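Bench automation at Ilska

The Ilska works is a small assembly plant owned by Tarkton, known mainly for housings and fittings and, within the trade, for the length of its tea breaks. Bench automation there refers to the gradual handing over of small-part handling to robot arms, a programme called Brivum in company papers and "the arm" by everybody else.

Background

Before Brivum, parts were picked and placed by hand by a staff of 32, working in two shifts. The work was light, fiddly and hard on the neck. A report by the consultancy Heydari described it as "ideally suited to automation", a phrase that was pinned up in the canteen and gathered remarks in several colours of ink. The first bench went live one February.

Method

Work is done on a plain grey mat taped to the tabletop. Small parts are set out on it, either directly or in a shallow holder, and the arm approaches from above with a two-fingered gripper. Tape was meant to be temporary and has its own line in the yearly budget.

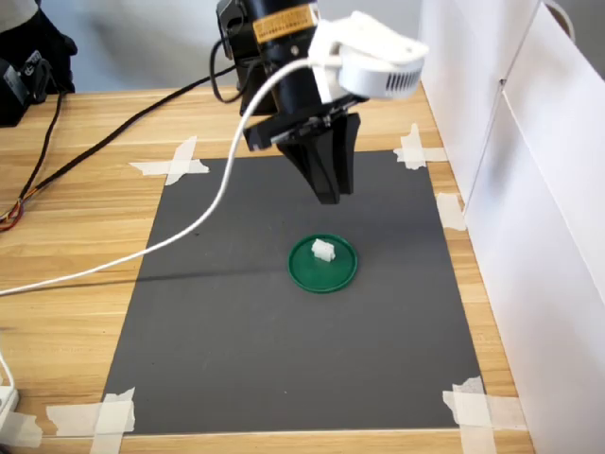

Robot arm above a green lid holding a small white part.

Effects on staff

No jobs were cut in the first year, though a good many changed their names. Ten pickers became "cell attendants", a post with a slightly better wage and far more standing about. Attendants lay out parts, watch, and step in when a grip fails. Older hands complained that they had swapped a sore neck for a wandering mind, and the union asked for stools. These arrived after roughly 24 weeks of talks.

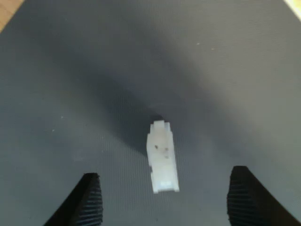 The harder change was one of skill. A good picker could tell a bad part by touch and would flick it aside without breaking off a conversation. That knowledge had never been written down, and attendants were asked to put it into words for the people setting up the benches. The resulting handbook is thorough on angles and rather vague on what "feels wrong" means. Several of its authors have since asked for a share of the savings, so far without a reply.

Night work has shrunk, which pleased most families and upset those who had relied on the extra pay. The late shift now ends at 10 pm.

See also

Tarkton
Piecework
Tea break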